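Brakdale Math Boards > Recreational and Research > Number theory and combinatorics

Thread: Small grant for a partitions reading group, what would you spend it on?

tessellate_me
Okay I am way too excited not to share this. Our math department at Brakdale got a Duan award for the reading group on integer partitions! It's $2969, which I know is pocket change to the lab sciences, but for a group that has been running on stale crackers it feels enormous. We start in July and run through the summer. The plan so far is Young diagrams, generating functions, then hook lengths, then whatever people still have energy for. What would you spend the money on? And is that a sane order for undergrads who have had linear algebra and one proofs course?

oddcycle
Congratulations! Spend it on paying the students. Even a small stipend changes who can show up in the summer. For the order, I would put generating functions first. Euler's theorem (partitions into distinct parts match partitions into odd parts) is two lines with generating functions and it hooks everybody.

hooklengthfan
Disagree with oddcycle, and my user name tells you why. Pictures first! If you begin with the product formula the students nod along and have no feel for what a partition is. Draw the diagram, flip it across the diagonal, and you've already proved that partitions with at most k parts match partitions with largest part at most k. Then go get the machinery.

oddcycle
Flipping a diagram is lovely but it gets you one theorem. The product formula gets you a hundred.

hooklengthfan
It gets you the whole representation theory of the symmetric group if you stay with it long enough. I'll take that trade any day :)

tessellate_me
I love that this is already a fight. We could do both in week one? Euler by generating function, then Glaisher's matching by hand (merge equal pairs until the parts are distinct, split the even parts to go back). Also putting these up. 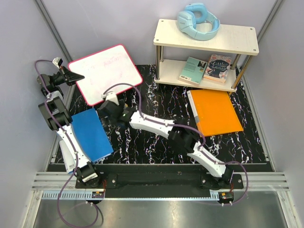
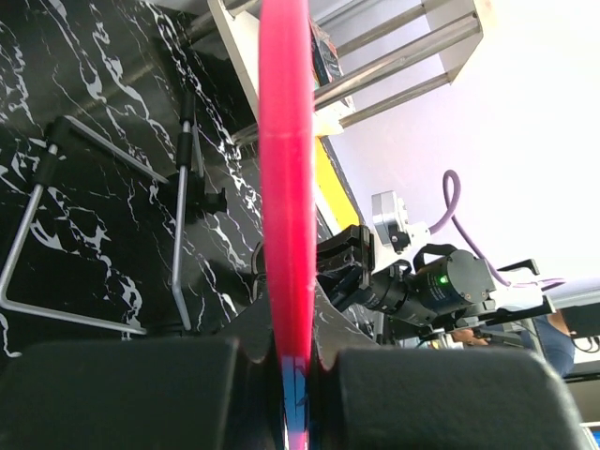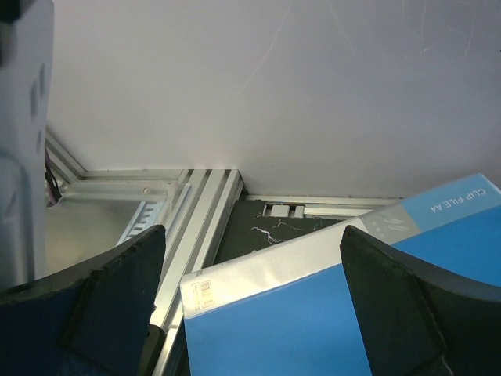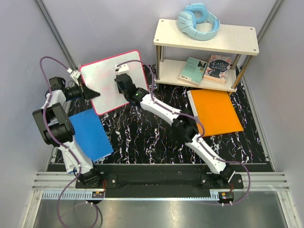

Is there a quick way to compute the number of partitions of n without listing them all?

Euler's pentagonal number recurrence does it: p(n) = p(n-1) + p(n-2) - p(n-5) - p(n-7) + p(n-12) + ..., with p(0) = 1, signs going in pairs, and anything with a negative input counted as zero.

oddcycle
Thank you for putting the recurrence up, it's my favorite thing in the whole subject. Try it for n = 6: p(5) + p(4) - p(1) = 7 + 5 - 1 = 11. Done on the back of a receipt. And you can have a student code it and reach p(500) before the coffee is ready.

smallprimes
Lurker here. I ran a group like this and we tried to cover too much. Six weeks sounds long until people have jobs and weddings and a cousin visiting. Pick one theorem you really want everybody to own by the end and cut anything that doesn't lead there. Ours was the hook length formula, and the probabilistic proof took two full meetings. Worth every minute, there was shouting at the board (the good kind).

hooklengthfan
The hook walk proof! Yes yes yes. If they only remember one proof from the summer let it be that one. Pick a random cell, jump to a random other cell in its hook, keep going until you land in a corner – and the probabilities add up to exactly the identity you need.

tessellate_me
smallprimes, how did you handle people with very different backgrounds? A couple of ours have taken abstract algebra and the rest haven't.

smallprimes
Everybody presents, and the algebra people get the less algebraic topics. They grumble. It works though. The one thing I would not do is hold an optional "advanced" session, our group split in half and never really came back together.

mod7or11
Going to push back on the syllabus a little. Where are the congruences? p(5n+4) is always divisible by 5. You can show a table of values to someone with no background at all and watch them spot it. I would drop hook lengths before I dropped that.

hooklengthfan
Drop WHAT

mod7or11
You heard me. Proving the mod 5 one takes some care with power series but it is doable for undergrads who like algebra, and Dyson's rank gives you a picture for it (largest part minus number of parts, taken mod 5). You diagram people should be pleased. The proof that the rank really works is much harder, so just have them check n = 4 and n = 9 by hand.

oddcycle
Rank is a great compromise. Generating functions and diagrams in one room.

tessellate_me
Sold on the rank day. I think hook lengths stay, sorry mod7or11, but congruences get the meeting right after Euler. On the money: stipends get most of it, then a few library copies of whichever book we settle on. Any votes on the book? I learned from photocopied notes so I have no loyalty at all.

smallprimes
Short and with lots of exercises. Ours picked a thick one and it mostly held a door open.

oddcycle
Have them write their own notes as they go, one student per meeting, and put the book money into the stipends too.

mod7or11
Seconding student notes. Please post them when they exist, I want to see the n = 9 table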